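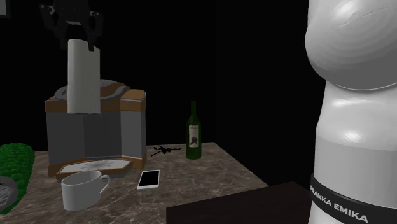 3.2. Carga de entrenamiento y dolor de hombro

El seguimiento abarcó 1095 días en los dos clubes, Hata y Hadenik, ambos con sección de baloncesto en silla de ruedas y con entrenamientos en pabellón municipal. Se incluyó a jugadores con espina bífida o lesión medular que usaban silla manual en su vida diaria y que llevaban al menos una temporada completa en el club. Quedaron fuera quienes solo utilizaban silla para la práctica deportiva, dado que la carga sobre el hombro fuera de la pista no es comparable.

Los jugadores anotaron el dolor en la hoja de Akier, que distingue entre molestia durante el gesto, dolor en reposo y dolor nocturno. La hoja se entregaba al terminar cada entrenamiento, antes de pasar al vestuario. En Hadenik se rellenó en papel durante toda la primera temporada y después en una tableta; no se observaron diferencias en la proporción de hojas incompletas entre un formato y otro. Las sesiones de enero se registraron con más irregularidad en ambos clubes por el parón de la competición y el cierre parcial de las instalaciones.

En total se analizaron 1399 hojas de sesión. En 639 de ellas el jugador indicó algún grado de dolor en uno o ambos hombros. El lado dominante fue el más afectado, sobre todo en los jugadores de puntuación baja, que dependen más de la propulsión y menos del tronco para recuperar la posición después de un contacto.

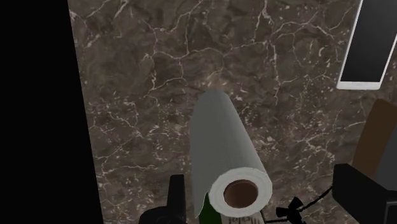
La carga externa se estimó a partir del número de impulsos sobre el aro, obtenido con un sensor fijado al eje de la rueda. Siguiendo el criterio de Karunaratne, se consideró sesión de carga alta la que superaba los 4000 impulsos. Este umbral se propuso para jugadores adultos y su aplicación a los más jóvenes de la muestra debe tomarse con cautela. El sensor no distingue entre el impulso hacia delante y el frenado, de modo que los ejercicios defensivos, con muchos cambios de dirección, pueden estar sobrerrepresentados.

Las hojas con dolor fueron más frecuentes tras las sesiones de carga alta, y más aún cuando dos de ellas caían en la misma semana (Figura 4). El dolor nocturno siguió otro patrón: apareció sobre todo en jugadores que habían cambiado de silla de juego durante la temporada, con independencia del número de impulsos. En varios casos la silla nueva tenía el asiento más alto respecto al eje. No se recogieron medidas sistemáticas de la configuración, por lo que este dato se presenta solo como observación.

Darren Bellamy revisó las hojas dudosas sin conocer el club ni la carga de la sesión correspondiente. Cuando la anotación era ambigua se clasificó como molestia durante el gesto, la categoría de menor gravedad.

Figura 4. Proporción de hojas con dolor de hombro según la carga de la sesión y el número de sesiones de carga alta en la misma semana. Datos agrupados de los dos clubes.

3.3. Abandono y cambios de posición

Los jugadores que dejaron el equipo antes del final del seguimiento se mantuvieron en el análisis hasta su última hoja entregada.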